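Fallden Student Robotics Club
Progress report to the Sutoline Education Fund
June 25, 2026

Dear friends at Sutoline,

Thank you again for your patience with our reports, which always seem to arrive a little longer than you asked for. We have had a good stretch since we last wrote, and the students would want you to hear all of it, so please settle in!

You'll remember that the second part of the grant was for two-armed assembly. The students chose the task themselves, after a good deal of arguing: putting together light furniture and stands from white plastic parts, with both arms sharing the job. Pick-and-place with blocks had served us well in the fall, but everyone was ready for something with poles, legs and sockets, where one gripper has to mind what the other is doing.

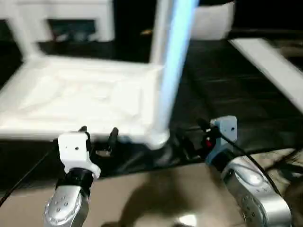

Most of our early effort went into getting the two arms to work close together without bumping. The older students wrote a simple rule that slows both arms down once the grippers come within a set distance of each other, and the younger ones spent many afternoons testing it at the lowest speed. It is dull work and they did it cheerfully (snacks helped). We also covered the table in black plastic, so that the white parts stand out.

Recording has gone better than we hoped. Our plan promised you 2,000 recorded attempts by the end of June, and the students have logged 2,501. Of those, 597 are complete runs that passed the students' own review, meaning two of them watched the run separately and agreed it was clean. The rest are partial runs or runs with a fumble in them, and we are keeping those too, because the students working on error recovery keep asking for them.

The hardest step by far is the threaded joint at the bottom of a pole. A pole that goes in slightly crooked will catch and look fine for the first turn, and then it binds. The group has tried holding the base with the left arm and turning with the right, and also the other way around, and there are loyal supporters of each. 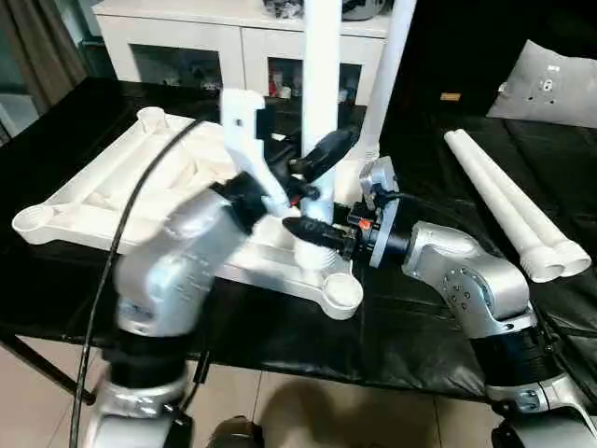
Why not move to parts that simply snap together?
We did think about it, and your program officer raised the same point in our last call. The students felt that threading is where the two arms need each other most, and they would like to keep at it through the summer before deciding. We have set aside one box of snap-fit parts in case they change their minds.

The wrist cameras have been a lesson all their own. When a gripper closes in on a part, the view can fill up with one big, close surface, and a student going only by that camera has very little to steer with. Reviewers now look at the head view and the wrist views side by side before they mark a run, and they write a short note whenever a wrist view was blocked at an important moment. It slows the review down, but the notes have been so useful that we wish we had started them sooner.

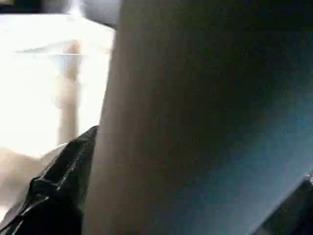 Visits and sharing

Our friends at the Villanueva club came over for a joint session, and we had 71 students in the building between the two groups, easily our liveliest day of the year. Villanueva works with a single arm, so their students were curious about how ours divide up the steps, and ours came away with a much tidier way of naming files. The two clubs hope to enter the Fevarham student showcase together. Entries are short: a written plan, a video and a table of results.

For the showcase, the students want to report on a run of 100 attempts at one fixed task, standing a pole upright in its base, with every attempt counted, good or bad. They have been practicing the setup so that the spare tubes start in the same spot each time. 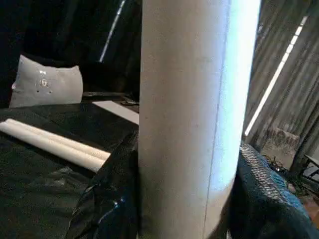

That last part took more discipline than anyone expected. A tube laid down at a slightly different angle changes the whole reach, so there is now a checklist taped by the door, and whoever starts a session reads it out loud before the arms are switched on. It has cut down on restarts, and it has given our quieter members a turn at running the room.

Spending is on track. We came in a bit under on printed gripper parts and a bit over on cables, and we would like your permission to move the difference from one line to the other. The only other request is for a second storage drive, as the recordings are filling the first one faster than planned. A quote is attached to the budget sheet.

You would be very welcome at any summer session, and the students have already asked whether someone from Sutoline would like to try the controls.

With warm thanks,
The Fallden Student Robotics Club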